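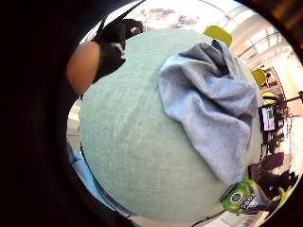
Posted by Somtochukwu Babalola — Textile finishing bench, Kodatgate workshop
25 October 2023
Print this entry | E-mail this entry

Continuing with the linen for the Dimport order. The second dye bath was closer to the sample than the first, but I am still not satisfied with it. In daylight it leans to green, and under the bench lamp it looks almost right. I will compare only at the window from now on.

The cloth went into the bath at 40 degrees and I kept it there for the full time. Alun Kneath thinks the trouble is the water and not the dye. He had the same greenish tone in September, when he used the tap in the back kitchen, and it went away after he changed to the filtered tank. I used the back kitchen tap for both baths, so he may be right. Third bath will be with filtered water and nothing else changed.

Shrinkage. Before washing I marked a square on the test piece with thread, 46 cm on each side. After washing and drying flat it measured 2 cm less along the warp, and along the weft I could not find a difference. This is more than Lloyd wrote on the delivery note, where he promised the linen was already washed. I don't want to accuse him before I measure a piece from the other roll. If it is the same, we must cut everything longer, and then one roll will not be enough for the curtains.

Softener. I tried the Vider one on half of the offcuts. The hand is nicer, but when I ironed them the surface became a little shiny, especially on the folds. The offcuts without softener stayed matte. The customer asked for matte, so no softener. Alun would like to try it at half strength — he can do it on his own piece, please not on mine.

Ironing: better from the back side and while still damp. I let one piece dry completely and the creases did not come out even with steam. I had to wet it again and begin from zero, and I lost most of the morning with this.

To do:
— fill the small bath from the filtered tank in the evening
— cut 3 new test pieces, same roll, and write the roll number on the selvage (I forgot last time)
— ask Lloyd for the washing temperature at his side
— find the good thread scissors, they are not in the drawer

The pH strips are finished. The old ones in the cupboard gave me a different reading each time and I threw them out. Until new ones come, please treat my pH values for the second bath as a guess.

Recent entries
Mordant test on wool, part two
Why the drying rack was moved
Cleaning the small bath after indigo
Thread list for the Dimport curtains

Contact the workshop | © 2023 Kodatgate | Back to top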